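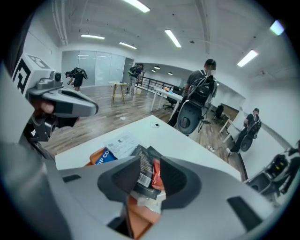 手持夹爪采集现场：白色桌面上的包装食品与小票，后方是背着设备的其他采集员。

Prarnine 手持夹爪采集数据：操作规范与数据说明

版本日期：2018年3月29日
维护：Chathurika Khan（Flisent 数据组）
适用对象：采集员、现场负责人、数据审核员

1. 范围

本文件规定 Prarnine 数据集桌面整理类任务的采集做法和入库标准。移动类任务另见 Cassim 目录下的说明，两者的背包和供电要求相同，夹爪部分只看本文件。

2. 目录结构

raw/ 原始视频和位姿记录，只读
checked/ 审核通过的片段
rejected/ 退回片段，附退回代码
calib/ 每个夹爪的标定文件
notes/ 现场记录，每班一份

文件名由任务代号、夹爪编号和片段序号组成，中间用下划线连接，不要用空格和中文。

3. 开始前检查

夹爪指垫无裂纹，无残胶。松开手柄后两指应完全张开，有卡滞的换备用件，并在 notes/ 里登记。
带标记块的夹爪，标记面须平整、无遮挡、无反光贴膜。标记块松动过的，必须重新标定，不得沿用旧文件。
背包线缆沿肩带固定，不得垂到膝盖以下。
存储剩余空间低于 500 GB 时不开新班次。

4. 场地

多人可以在同一房间同时采集。走动路线由现场负责人在开班时指定，中途不改。背包会加宽身体轮廓，转身前先看后方。靠近栏杆和玻璃隔断的位置不安排后退动作。
桌面任务开始前，桌边地面的杂物要收走。椅子可以留在原处，但不得挡住通道。
顶灯全部打开，片段录制期间不开关灯。

5. 物品

桌面整理类任务使用带包装的零食、袋装食品、票据等日常物品。包装破损、漏油或漏粉的不用。
票据类物品须为测试用票，不得带有真实姓名、电话和支付信息。二维码和条形码可以保留，审核时抽查其内容。
允许堆叠，允许相互遮挡。不要为了让画面好看而重新摆放。

6. 操作

每段以双爪张开、静止 4 秒开始，以同样姿势结束。
一次可以夹多件物品，但要在 notes/ 中标为“多件”。掉落后继续完成任务，不要停录，片段标为“掉落”，这类片段同样有效。
录制中不用手直接碰物品。碰了的整段退回，代码 H2。
双爪不得交叉敲击。一只夹爪递向另一只时，递出的一方先停稳。
每名采集员连续工作不超过 20 分钟，之后卸下背包休息。手腕或肩部不适应立即停止，由现场负责人换人，不计入缺勤。

7. 人员与隐私

房间里的其他采集员会进入画面。所有在场人员须签署知情同意书，签名页由 Flisent 保管，不进入数据仓库。
访客入内前，现场负责人先叫停所有录制。
公开版本对可辨认的人脸做模糊处理，处理工具为 Kornia 组内部脚本，参数见 notes/blur.txt。

8. 审核与退回代码

H1 开头或结尾静止不足
H2 手直接接触物品
M1 标记长时间丢失
M2 标定文件缺失或编号不符
P1 出现未签署同意书的人员
S1 时间戳不连续

P1 片段不进 rejected/，直接删除，并通知维护人。其余代码的片段保留到下一版发布。
审核员不得审核自己采集的片段。

9. 已知问题

反光包装会造成位姿短时抖动，目前未做修正。
62 号夹爪在去年11月更换过指垫，更换前后的标定文件不通用，使用时注意核对 calib/ 里的后缀。
部分早期片段没有“多件”标注，检索时会漏掉。

10. 修改本文件

提交修改前先与维护人确认。涉及第4节和第7节的改动，须由现场负责人同意后才能合并。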